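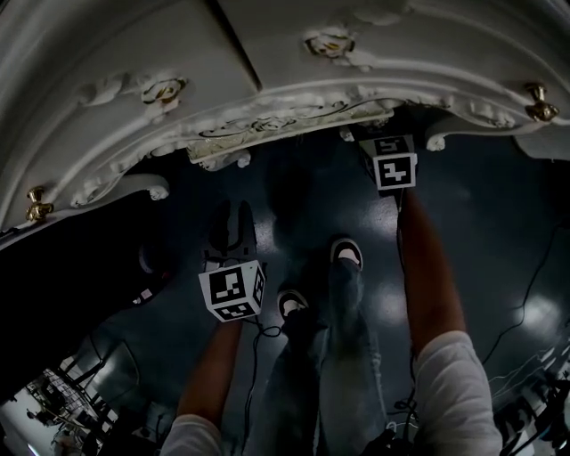 Efua Zakaria: Are you sure it's the tracker? Your pose log has both grippers swapping sides for 3 frames and then swapping back, and that smells like the ID map in Zunach to me.

Good spot, and I did check the ID map first! It's fine – same file we used all January, no edits. What I hadn't looked at was the timestamps. The left stream runs 400 ms behind the right after a restart, so the merge step pairs old left poses with new right ones and the filter has a little panic. I put the sync check back in, replayed the same session and got 2 jumps (it was loads before).

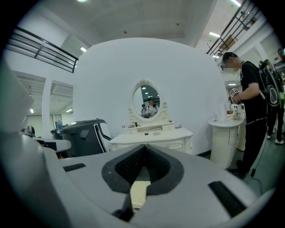

Both of those come when the left marker drops out for a moment, so I've raised the buffer to 1,000 samples and told the filter to hold the last good pose instead of guessing. Replay is going now. If it's clean I'll push the change to the Truno branch, but please don't close this yet – I still want to try it with the mirror mask off.

Gilter Support Desk | Contact us | Back to top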